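How to budget for a small robot arm setup without getting caught out

Feb 24, 2026

I've now planned the spending for 3 of these little setups, and I got the first one badly wrong. I put nearly all the money into the arm, felt very pleased with myself, and then found I had nothing left for it to work on (or to hold it down with!). So this is how I do it now.

Step 1. Write down the job before you look at a single arm. Mine was "pick up small things in a kitchen and put them somewhere else". That one line tells you how far the arm has to reach, how heavy the heaviest item is and how wide the gripper must open. Measure your real items with a ruler and weigh them on kitchen scales.

Step 2. Get quotes for the arm and the gripper separately. I asked Kurkotar and Skasum for prices, and the two quotes looked miles apart until I saw that one left out the gripper, the mounting plate and the power supply. Ask for every line to be priced, with delivery, and ask how long the quote stands.

Step 3. Budget for the place it will work in. A play kitchen is a lovely way to do this – it takes up far less room than a full-size one, and you can swap bits in and out as the job changes. 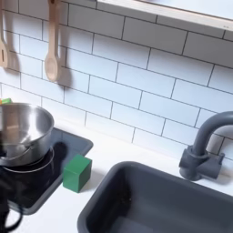 The gripper at the cooktop, with the steel pot, a green cube and the sink.

Look for a mix of materials when you shop. Shiny steel, plain wood and matt dark surfaces can all look very different to a camera, and you want to find that out early on. I also buy 2 of anything small, as small things go missing.

Step 4. Add the dull stuff. Cables, clamps, a decent lamp, spare fingertips, a solid bench. I keep 30 per cent of the total back for this and I've never had much of it left over.

Step 5. Plan your dates backwards. I wanted to be running by June, so I allowed 4 weeks for delivery and another 2 for bolting things down and swearing at software. Order the bench first, if you can, so the arm has somewhere to go when it turns up.

Step 6. Ask about repairs before you pay. Rácz would post me a single finger, while Karnaneck only sold the whole gripper as a spare. That changed my mind about which one to buy, even though it cost a bit more up front.

Keep all your quotes in one folder, with the delivery charges written on the front.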